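1/ Repainted the kids' wooden shape sorter over the last fortnight. Notes on colour and finish follow, mostly so I can find them again.

2/ The old finish was chipping at every corner. I didn't know what it was, so I treated it as suspect – wet sanding outside, mask on, rags bagged and binned.

3/ Started at 120 grit, finished at 200. Going finer made the surface too slick and the first coat beaded on the test piece.

4/ Grain direction matters more than grit. On end grain I sealed first with thinned primer and left it overnight. Skipping this gives you a top face much darker than the sides.

5/ Paint is Geveo water-based, matte. Two coats, 8 hours apart. The tin says four hours. At four hours in my garage it still took a thumbprint.

6/ Tried Plalta satin on two offcuts as well. Harder film, better scrub resistance, but it shows every brush mark. Returned the second tin.

7/ Colour choice: saturated for the flat pieces, dull for the tall ones. Matte brown is useful on anything with flat sides because each face reads as a separate tone under one lamp. Gloss loses that to glare.

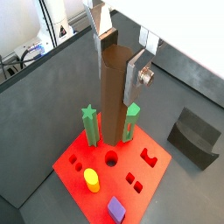

8/ Edges. Break them with a sanding block before priming, one light pass each. Paint pulls away from a sharp arris as it dries and that's where it will chip first.

9/ Clearance. Each coat adds thickness on both sides of a piece, so check the fit before the second coat. I had to take the square hole out with a file.

10/ Curing: the Culton data sheet for the clear coat says to wait before heavy handling, so the set stays on the top shelf until the smell is gone.

11/ Will report back in April on how the corners have held up. If the red has marked the shelf I'll post that too.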